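Small Landlords and the Furnished Let

Aug 8, 2025

The council at Prenlow closed its consultation on furnished lettings in July. It received 251 responses, most of them from landlords with a single property. The draft rules would oblige every owner who lets a home as furnished to provide a written list of contents, agreed by both parties before the keys change hands. This association supports the measure and regrets that it stops short of setting a minimum standard.

The word "furnished" has no settled meaning in the district. In one tenancy it covers beds, wardrobes, curtains and a full kitchen. In another it means a table and chairs. Both are advertised in the same column, often at much the same rent. A tenant who moves from Priltley for work, and who has seen the property only on a screen, cannot be expected to know which of the two is on offer. 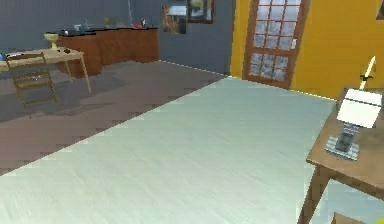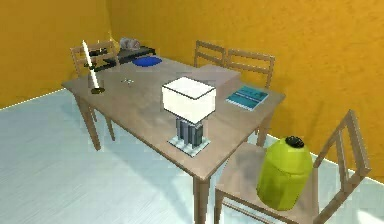 Should a landlord who lists the contents be free to charge more for them? The rent should remain a matter for the two parties, but the list ought to be attached to the advertisement, so that the price can be judged before a viewing is arranged.

Objections have been raised on grounds of cost. The council puts the fee for registering a list at 65 pounds for each new tenancy. For an owner with one flat this is a real expense, and we have asked that it be waived where the contents have not changed. It must be set against the price of a dispute. One case at Nakpan Court last year took 9 months to settle and cost the parties 3230 pounds between them, over items that no document had ever recorded.

We would also ask the council to define fair wear in plain terms. Marks left by ordinary use of a chair or a floor should not be charged to a departing tenant, and the present draft is silent on the point. A short schedule, reviewed every few years, would be enough.

The draft returns to the full council in the autumn. Members should pass it with these amendments.

Related items
Deposits and the departing tenant
Wosidora Estate: repairs policy under review
Priltley rents and the new rail timetable
What a tenancy notice must contain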